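Week 6 notes: teaching by showing, part 2

Course: Robots That Learn From People
Notes by Apolline Hoarau

Hi all. These are my cleaned-up notes from the lecture, plus the things I scribbled on the whiteboard and wiped off too fast. If you were there you can skip to the grading rules for demos, which I've rewritten after several of you emailed me about them.

Where we left off

Last time we compared two ways of giving a robot examples. One is remote control: you sit at a leader arm or hold a controller, and the real robot does the moving. The other is the hand-held gripper, where you carry the fingers and the camera yourself and the robot isn't in the room at all. For the class project we're using the hand-held kind, and the task is the one from the Sitompul handout: take a drink bottle by its sides, lift it, and put it down on the coaster.

I know, I know. It sounds like nothing! But wait until you've tried to do it the same way thirty times in a row.

Three things to get right in a demo

1. The approach. Come in with the fingers wide open and the target between them. Beginners love to sneak up with the fingers half closed, and then the policy learns to arrive half closed and knocks things over. Pause for a beat before you close. I count "one" under my breath.

2. The grasp. Close on the body of the bottle, one finger on each side, and keep the thing upright. Please don't pinch the cap. Your wrist will want to roll as you take the weight, so hold your elbow in against your ribs and lift with the whole forearm.
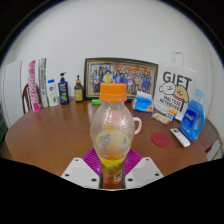

3. The release. Lower until you feel the table, then open slowly, then back away in a straight line. Most of the bad demos I reject are bad right here. People get bored once the bottle is down and swing the gripper off to one side while the fingers are still opening.

What the camera knows

The camera rides on the tool, so everything it sees moves whenever you move. That's good news for grasping, because the fingers are always in the same part of the view and the policy gets a very steady idea of where the hand is. It's bad news for memory. If you turn too far and lose the coaster, then as far as that moment of data is concerned there's no coaster. A person remembers it's over there by the remote. Our little network doesn't (the one in the Nitbridge starter code only looks at 2 past steps).

So plan your path before you record. Stand where you can see both the start and the goal for most of the motion, and keep the bottle from hiding the goal if you can help it. With a clear bottle you may get a bit of the background through the plastic, but I wouldn't count on that. Clear plastic is hard in general — the edges come and go with the light, and what's behind it gets bent. The label and the cap are doing a lot of the work.

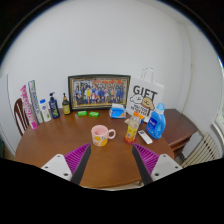

Which brings me to clutter. Somebody asked why we don't just practice on a bare table, and it's a fair question. You can, and your first policy will come together faster. Then you take it to somebody's kitchen and it reaches for the detergent. I'd much prefer you record among ordinary household stuff from the beginning, mugs and tissues and whatever else, and move a few things between demos. Small shifts are plenty. Turn the mug handle, slide the remote over, stand on the other side of the table for a while.

What you shouldn't vary is the task itself. If the bottle goes on the coaster, it goes on the coaster every time, even in the demo where you were tired.

A word on numbers. The Endemier set that we'll load in lab has 3835 demos, and nearly a third got thrown out when I filtered it, mostly for rushed releases. You don't need anything like that many. Clean ones beat plenty of sloppy ones for a task this short.

Where a demo ends

We argued over this for a good chunk of the hour, so let me write down what we settled on. A demo ends after the bottle is standing on the coaster, the fingers are open, and the gripper has backed off far enough that you could slide a hand between. Hold still, then stop recording. If you cut at the moment of letting go, the policy never sees what "done" looks like and it may just hover there or grab again.

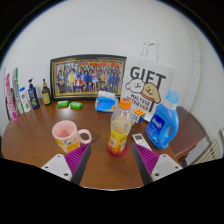 How I'll grade your demos

Each pair hands in a folder with your recordings and a one-page log. I'll pick 7 at random and watch them start to finish. I'm looking for open fingers on the way in, an upright lift, a slow release and a still ending. A dropped bottle is fine if you mark it as a failure in the log. Deleting it quietly is not fine, I want those!

For lab

Read the Ninby chapter on time delay before you come, at least the first half. We'll run the same task by remote control and compare, so bring your logs. Check that the gripper is charged the night before, and sync its clock with the laptop or your finger widths won't line up with the video. My office is open from 3 p.m. if you get stuck on the install.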